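Up at 6, legs still heavy. Lost 3-1 at Garby and I can't stop going over it. We were fine till the second goal. Then the back line just went to sleep, me included, and their big striker had a free header from maybe six yards. Nobody picked him up. My man, probably.
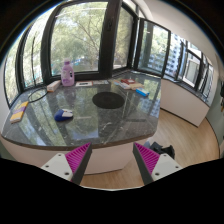
Coach didn't yell, worse really. Just said we'd go through it at practice and got on the bus. Kadri Lukoševičius had the armband again and she was the only one still running at 80 minutes. 702 people there, they read it out over the speaker — biggest crowd we've played in front of since May. Wish we'd given them a game.

Our goal was decent though. Corner from the left, flicked on, Nenov's kid sister bundled it in with her knee. Counts teh same.

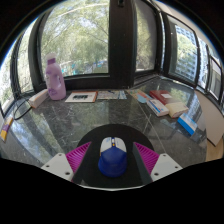 Ankle is sore on the outside, iced it 15 minutes before bed and again now. Not swollen. Taping it for Sproģis away, they kick everything. Need new studs too, and have to pay the bus money before I forget agian. Mom wants to come to the next home one. Told her wait till we're winning.
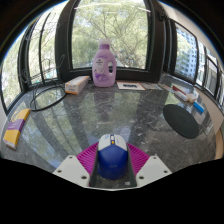 So are we still in it for promotion? Only if we win the next two and Gendum drop points, and they haven't lost at home all season.

Going to try and sleep another hour. Then a slow jog if the ankle lets me — flat route, no hill. Text Kadri about a ride.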